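"Se a regra não cabe numa linha, ninguém cumpre"

Cheguei à conversa com Darius Ardeleanu com um caderno cheio de perguntas sobre normas, e ele pediu logo para falarmos de louça. "Pratos, canecas, tigelas. É aí que se vê se uma equipa trabalha bem", diz-me, a rir. Darius escreve as regras internas de ensaio da Wandton, que programa braços robóticos para arrumação, e confesso que eu esperava uma pessoa bem mais sisuda!

A primeira regra dele é simples: qualquer tarefa passa pelo simulador antes de chegar ao braço verdadeiro. Quantas vezes? "Mil. Eu queria mais, o İlker queria menos, ficámos nas 1000." O İlker é İlker Ateş, colega de sala e, pelo que percebi, adversário de estimação nestas discussões.

E o que conta como ensaio válido? Aqui ele entusiasma-se (e eu perco-me um bocadinho nas notas). A posição inicial dos objetos tem de ficar registada, a pinça parte sempre da mesma altura e quem muda um objeto de sítio escreve-o na ficha. "Já deitámos fora quase 10 dias de resultados porque alguém trocou uma caixa e não disse a ninguém. Fui eu, já agora."

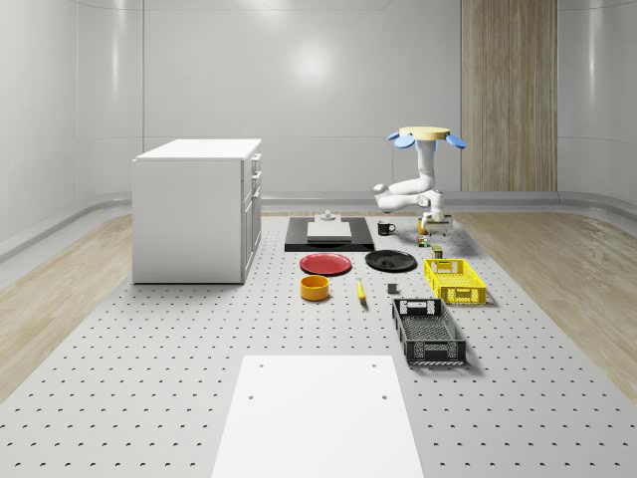

Cena de simulação com o braço branco, a louça, uma banana e as duas caixas de plástico, amarela e preta.

Pergunto-lhe se não é tudo demasiado arrumadinho, comparado com uma cozinha a sério. Ele concorda mais depressa do que eu contava. "É, e por isso temos a segunda regra: nenhum relatório pode dizer que a tarefa está resolvida se só correu em simulação. Escreve-se 'passou em simulação' e pronto."

A terceira é a que dá mais brigas. São precisas 3 assinaturas para subir a velocidade do braço real, e uma tem de ser de alguém que não escreveu o código. O İlker, que entretanto veio buscar café, mete-se na conversa: "Eu assino devagar de propósito." O Darius atira-lhe com a tampa da caneta.

Antes de sair ainda quis saber o que falta escrever. "A parte das paragens de emergência", responde. "Temos 4 versões e não gosto de nenhuma. Volte em junho do ano que vem e eu mostro-lhe a quinta."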